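Osach Press – notice to customers on personalised storybooks. 1 min read

Orders for the Wimora bedtime series now close on 3 December for delivery before the holidays. Orders placed after that date will be sent in the new year.

The dedication page accepts up to 225 characters, spaces included. Accents and hyphens in names are printed exactly as typed – please check the spelling before payment.

Hardback copies carry a supplement. Schools ordering 80 copies or more should write to the office for a separate form.

A dedication may be changed until the book goes to print. After that, no changes can be made.

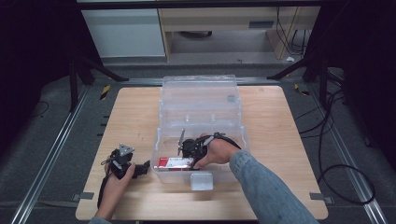
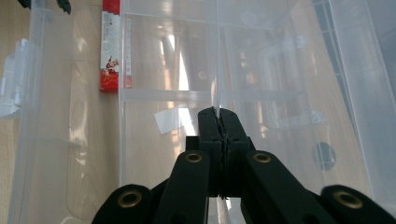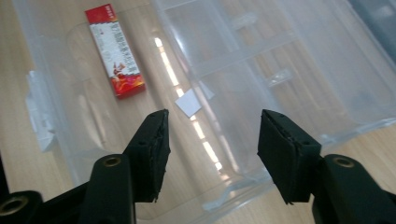
Pui-shan Mok: Does the limit include the line for the sender's name, or is that counted separately?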